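Section 4: Recording an injury and starting a compensation file

This section covers what a site supervisor or claims clerk does in Cakix from the time a worker is hurt until the file goes to the insurer. It assumes your account has already been set up (Section 2) and that your sites are loaded (Section 3). If you only look at reports, go to Section 7.

Cakix stores the record and sends it where you tell it to. It doesn't give legal advice, and it doesn't decide whether a claim will be accepted. Rules on reporting times differ between provinces. Check the time limits that apply to your site before you rely on the reminder dates the program fills in.

## 4.1 Before you start

Have these on hand:

- the worker's full name, job title and employer (for labour-hire or subcontract workers, the employer is the firm that pays them)
- the site name exactly as it appears in your site list
- the time of the injury and the time it was reported to a supervisor
- the name of the first aider, if one attended
- contact details for any witnesses

You can open a file with only the first three. The rest can be added later, but the file will show as **Incomplete** until they are in.

> **Caution:** Do not hold off opening a file while you wait for a doctor's note. The reminder clock runs from the reported time, and the program can't tell that you were waiting on paper.

## 4.2 Opening a new file

1. Sign in and choose **Files > New > Injury**.
2. Pick the site from the list. If two sites have similar names, check the suburb or town shown in grey beside each. Drinville North and Drinville Yard are separate sites with separate policies.
3. Enter the worker's surname. If the worker is already in the system, select the matching record. Don't type a new one over the top.
4. Enter the time of injury, then the time reported. Use the 24-hour clock. Half past two in the afternoon is 14:30.
5. Choose the injury type. If more than one fits, choose the most serious and put the others in the notes.
6. Click **Open file**. A file number appears at the top left of the page.

Write the file number on any paper forms you already have. Everything that arrives later should carry the same number.

**Note:** If you get the message "Worker not linked to site", the worker was signed on under another site. Click **Link** and carry on. The payroll clerk receives a notice and can correct it if the link is wrong.

## 4.3 Taking the worker's statement

The statement is the part of the file most often sent back. Keep it in the worker's own words.

1. Open the file and choose **Statements > Add > Worker**.
2. Read the privacy notice aloud, or hand the worker a printed copy. Tick the box to show which you did.
3. Type what the worker tells you. The box holds 2000 characters. If you need more room, click **Continue on new sheet**.
4. Read the statement back. Make any changes the worker asks for.
5. Have the worker sign on the screen or on the printed page.
6. Click **Lock statement**.

Once a statement is locked it can't be changed by anyone, including an administrator. To fix a mistake, add a second statement with the heading "Correction" and lock that one too. Both stay in the file.

> **Caution:** Don't write who you think was at fault. The statement records what happened and what the worker saw, heard and felt. In most places workers' compensation doesn't turn on fault, and an opinion in this box may be read out later in a matter that does.

If the worker isn't well enough to give a statement, choose **Statement deferred** and enter the reason. You will be asked again at the next sign-in. A family member may give background information, but it goes under **Other**, with their relationship to the worker noted.

A worker who wants to speak to a union delegate or a lawyer before signing may do so. Save the statement as a draft and leave it unlocked. Do not enter a reason for the delay beyond "Worker seeking advice".

## 4.4 Witnesses

Follow the same steps as for the worker, using **Statements > Add > Witness**. Take each statement separately. Two people who stood beside each other will often remember different things, and the file should show both accounts as given.

If a witness works for another contractor, enter their employer. Harpreet Chan in the Grukemport office keeps the list of contractor contacts and can add a new one on the same day if you email before 15:00.

## 4.5 Attaching photos and documents

1. Open the file and choose **Attachments > Add**.
2. Drag the items into the panel or click **Browse**.
3. Give each one a plain title, such as "Medical certificate, first visit".
4. Choose who can see it: **File team**, **Insurer** or **Both**.
5. Click **Save**.

A single file can hold 217 attachments. If you reach the limit, ask an administrator to open a linked file. Do not delete older items to make room, even when they look like duplicates.

Each attachment can be up to 500 MB. Long videos may need to be split before they will load. On a slow site connection, add attachments from the office instead.
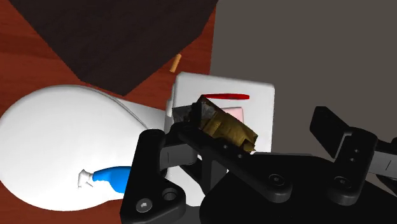 Medical documents default to **File team** only. Change this setting only when the worker has signed the release form, and attach the signed form first. The program will let you send a medical document without the release, but it records your name and the time against it.

Wage records are handled differently. Payroll sends them straight from Palomino overnight, and they appear under **Wages** the next morning. If the tab is still empty by noon, check that the worker's payroll number matches in both systems. Leading zeros are the usual trouble: Palomino keeps them and older Cakix records don't.

## 4.6 Sending the file to the insurer

1. Open the file and click **Check**. Missing items are listed in red.
2. Fix what you can. For anything you can't get, click the item and enter a short explanation.
3. Choose **Send > Insurer**.
4. Confirm the policy number. It comes from the site record, so if it's wrong, stop and correct the site before going further.
5. Click **Send now**.

You should receive a receipt number within the hour. Copy it into the **Receipt** field if it doesn't fill in by itself. No receipt by the end of the day means the file should be treated as not sent. Phone the insurer, then send it again.

Give the worker a copy of what was sent. Choose **Print > Worker copy**, which leaves out the supervisor's notes and other people's contact details.

## 4.7 Who can do what

| Task | Supervisor | Claims clerk | Administrator |
|---|---|---|---|
| Open a file | Yes | Yes | Yes |
| Lock a statement | Yes | Yes | Yes |
| Change a locked statement | No | No | No |
| Send to insurer | No | Yes | Yes |
| Open a linked file | No | No | Yes |
| Close a file | No | Yes | Yes |

To change someone's role, write to Neelam Malhotra. Temporary roles for leave cover end on the date you give and need a new request after that.

**Note:** Closing a file does not end a claim. It only stops the reminders. A closed file can be reopened by a claims clerk at any time under **Files > Closed > Reopen**.

Appeals and return-to-work plans are in Section 5.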